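My sister called me in October to ask if she could stop emptying her own dishwasher yet. She'd seen a video. You know the kind - gleaming kitchen, soft piano music, a robot lifting one glass at a time onto a shelf. She wanted to know how long she had to wait, as if I had a guy (I do not have a guy).

So I've been keeping a sort of chore list in my head ever since, and going through it whenever I read about a new machine. Vacuuming, fine, I'll give them that one. My little Skidell has been bumping around the hallway for 3 years and it does a decent job as long as I pick up every sock first, which I'd like to point out is also a chore. Mowing, pretty much. Windows, sort of, if you enjoy standing there watching it in case it falls off.

But putting stuff away? Clearing a table? Filling the fruit bowl when you get home from the store? That's where it all gets slow and weird, and I find it kind of fascinating, because those are the jobs I do while I'm on the phone and thinking about something else entirely!

My friend Radek Sokol works in packing at Sundqvist, and he has the same complaint from the other side. They bought a sorting arm that is terrific with boxes. Same box, same spot, all day long, never needs a coffee. Then somebody sends down a bag of odd-shaped returns and it's back to two people at a bench with their sleeves rolled up. He figures the arm handles about 400 boxes in the time it would need to make up its mind over one floppy bag, and I think he's only exaggerating a little.

Fruit is a floppy-bag problem, if you ask me. A strawberry and an avocado want completely different handling, and a bunch of anything on a stem is a nightmare. Where do you even grab it? I pick up grapes by the stalk without looking, and half the time a couple drop off and roll under the fridge anyway, so maybe I shouldn't be so smug about it.

Even with toy fruit, where nothing can bruise, there's plenty to figure out. You have to get a grip on the thing, lift it over the edge of the dish, find a gap that isn't already taken by a squash, and let go without knocking out whatever was there before. Add a second arm and now they have to stay out of each other's way too. My kids haven't mastered that part and they've been sharing a kitchen for years.
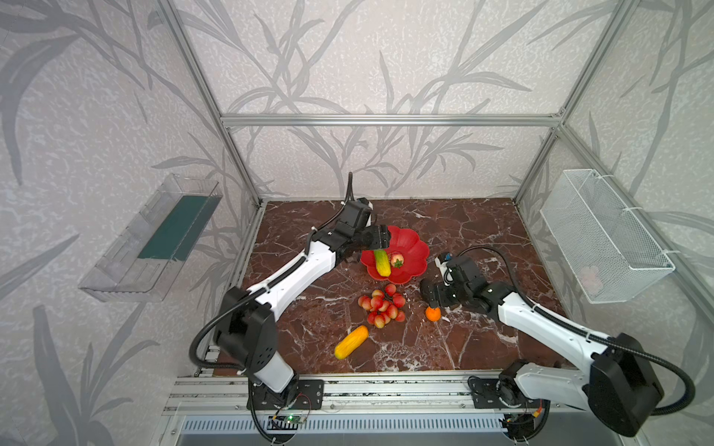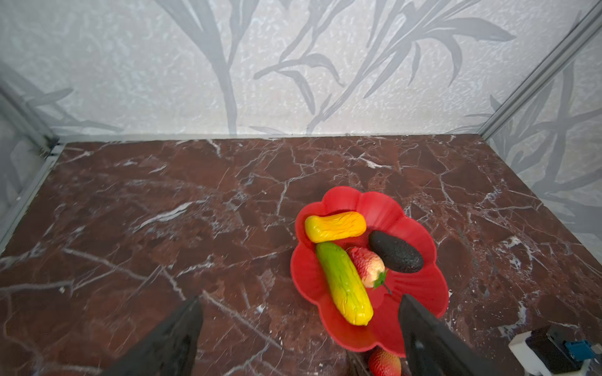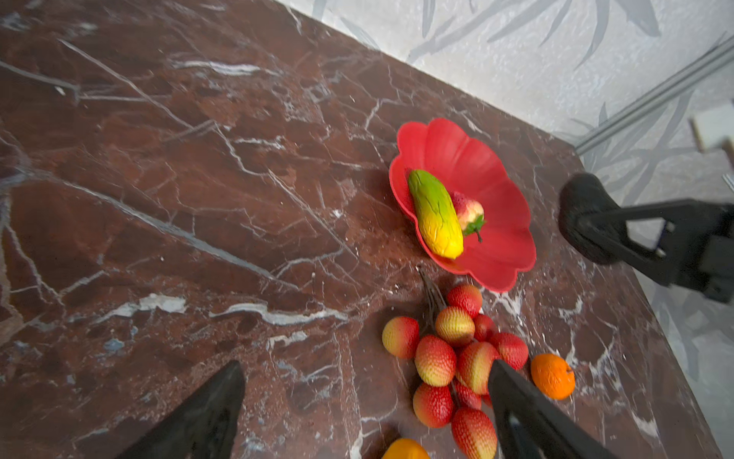 Toy fruit, a red dish with a scalloped rim, and grippers in close.

I told my sister to keep her dishwasher gloves for now. She's asked me to check again when her Ivesico warranty runs out, so I've got 2 years to come up with a better answer. If any of you have a machine at home that can put away groceries, even badly, please tell me in the comments - I want to hear all about it.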